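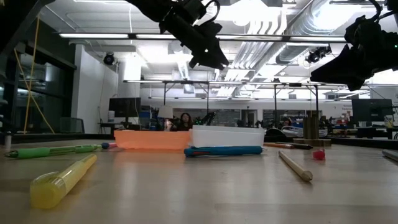

Looking After the Two-Arm Table Cell: Your Questions Answered

By Sushil Kandpal, May

I've been minding the pen-sorting cell at Dedar long enough that the same questions come round whenever somebody new starts on it, and I do like being asked, but I'm not always at my desk. So here are the answers in the order they tend to arrive. If you're reading this because something has stopped and you're worried you've broken it, go straight to the stopping and restarting question further down. You very probably haven't.

What does the cell do all day?

It picks up pens, pencils and the odd cap from the table and puts them into trays. That sounds like very little, I know, but a pen is an awkward customer. It rolls, it is thin, and half of them are shiny or see-through. We chose them on purpose, and if you can get the arms to behave with a clear plastic barrel lying at a slant then most other small things feel quite restful afterwards.

Do I need to do anything before switching on in the morning?

Yes, please, and do it before you fetch your tea. Look along each arm from the base to the gripper and check that the cable loops hang freely and haven't worked their way round a joint overnight. Run a fingertip down the inside of the gripper fingers and feel for grit or sticky patches. Push both trays gently against each other so there's no gap between them. Then power on the controller, wait for the green lights to settle, and only then release the arms. If you release them too early they will sulk and you'll have to begin again.

Why do the trays have to touch?

We used to leave a gap, and pens found it. A barrel would be let go a touch early, land on the rim and slide down between the two trays, where neither arm could get hold of it. With the trays side by side there is nowhere for it to go. I'd ask you not to swap in trays from the kitchen cupboard, either, however similar they look. The rim heights are stored in the settings and a taller one will get knocked.

How often should the grippers be cleaned?

Every 500 picks, or at the end of the day if you haven't got that far. Use a lint-free cloth, barely damp, and go from the wide end towards the tip. Pen ink is the usual culprit. It leaves a film you can hardly see on black fingers but can certainly feel, and once it builds up the arm starts carrying pens a little way and then losing them. Please don't use the strong solvent from the Witora cupboard. It softens the finger pads, and I have replaced enough of those to last me.

When do the finger pads want changing?

When a thin pencil turns in the grip as it's lifted. A fat pen will hide a worn pad for weeks, so always test with the thinnest thing you have. Each pad is held by a pair of small screws. Do one finger at a time, keep the old pad beside you so that you fit the new one the same way round, and nip the screws up by hand with the short driver. Close the gripper slowly on nothing and look at it from the front. The tips should meet evenly. If one arrives first, slacken it off and try once more.

How do I know whether the arms need calibrating again?

There's a quick check. Lay a wooden pencil on the table, ask the arm to hover above it, and measure sideways from the tip of the gripper to the middle of the pencil. Anything up to 4 mm can be left alone. More than that and you should run the full routine, which has 12 positions for each arm and wants your attention for all of them. Do both arms even if only one is out. They share a table and they need to agree about where it is. I skipped the second arm once to save time and spent the whole afternoon wondering why they kept reaching for the same spot.

Does the lighting matter?

Far more than I expected when we set it up. The table top has a bit of a sheen, so it gives back the ceiling lights and the colour of the trays, and the software can take a soft bright streak for the edge of something. Keep the lights at the same setting from one run to the next. Evening runs need watching too, as the big windows go dark and start throwing the room back at you. If you see the arm dip towards a bare bit of wood, look for a reflection before you go digging in the code (I say this as a man who has gone digging in the code).

Can I change what's on the table?

Of course! Mix the colours and the lengths, turn a few pens so that they point in different directions, and pop a loose cap or two among them. What I'd avoid is laying everything in tidy rows. The cell does beautifully with tidy rows and you learn next to nothing. Do keep things off the raised strips at the back, though, and don't let anything poke out over the front edge where a sleeve will catch it.

It has stopped halfway and the light has changed. What now?

Take a breath and keep your hands back. Look at where both arms are before you touch anything at all. If one is resting on a tray, press the stop button fully in, support the arm from underneath with your other hand, and ease it upwards. Clear whatever it was leaning on. Then twist the button out, clear the message on the screen and send both arms to the hanging position, one after the other and never together.

Error 262 is the one you'll meet most. It means a joint felt more resistance than it liked, and nine times in ten it's a cable that has gone tight. Unhook the loop, give it a hand's width more slack, clip it back and carry on. If 262 comes up twice in the same session, please stop there and find me. A joint that keeps complaining with a slack cable may have a bearing on the way out, and I would much prefer to open it up early.

Is it safe for people to work nearby?

The room is shared and people will be at their desks while the cell is going, which is fine. Hands over the table are another matter. If you want to nudge a pen, pause the arms first, even if they look as though they're doing nothing, as a waiting arm and a stopped arm look just the same. Long lanyards off, please, and hair tied back if you're leaning in.

Where are the spares kept?

Pads, screws and the short driver live in the drawer marked Mittal. Spare cables are on the shelf above it, coiled loosely. If you take the last of something, write it on the sheet inside the drawer front so that I can order more. The log book is there as well. One line per fault will do nicely, with the number, which arm it was and what you did about it. Left and right are as you stand at the front of the table, by the way, which has caused more muddle than you'd believe.

Related questions

Setting up the Climance controller for the first time
Replacing a joint cable on an overhead arm
Choosing trays and storing their rim heights
Filling in the fault log
Moving the table without losing your calibration

Contact: Sushil Kandpal, Dedar workshop | © Dedar | Back to top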